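Primia: small-cap earnings data, README

Hi, and thanks for stopping by! Primia is my little pile of quarterly earnings data for smaller listed companies, the ones that get one line in the financial news if they're lucky. I started it because I wanted to see how often a company beats its own guidance, and every free source I tried had holes in it (big ones, usually right where I was looking).

What's inside: 2,459 rows, one per company per quarter, going back 9 quarters. Each row has the ticker, the quarter, revenue, earnings per share, the guidance range if there was one, and the closing price on the day before and the day after the report. It's all in one CSV called primia_main. There's a second file, primia_notes, where I wrote down anything weird.

12 shares · 4 comments

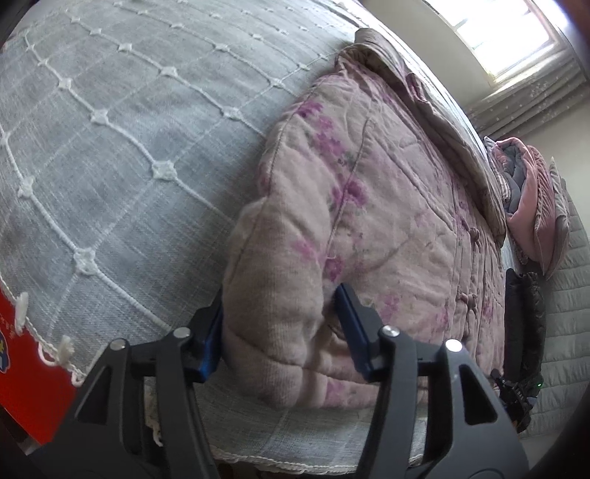
Posted by the Primia maintainer, Isenville | updated in April

Okay, the weird stuff. Companies that report twice a year get blank cells for the quarters in between, so please don't fill those with zeros! I did that once and my averages looked like a market crash. Stock splits are adjusted in the price columns but not in the earnings column yet. That's next on my list.

Derese is the script that pulls the filings and turns them into rows. It's slow. A full run takes most of an evening on my laptop, and it will stop if a filing has its tables saved as scans. Cellen is the checker, and you should run it after every update. It flags any row where earnings moved more than the revenue could explain, and then I go read the filing myself.

Known gaps:

- Banks and insurers are left out for now. Their revenue lines don't match up with anybody else's.
- Guidance given only on a call, with nothing in writing, is marked "verbal" and has no numbers.
- Roughly 2,000 rows have both price columns. The rest have one or none.

I'd love to get to 3,000 rows by the end of the next earnings season, so if you have a company you follow, send me the ticker and I'll try to add it. Use the data however you like, just link back here. And please don't trade on it without checking the filings first, I make typos like everyone else.

7 likes · Share · Save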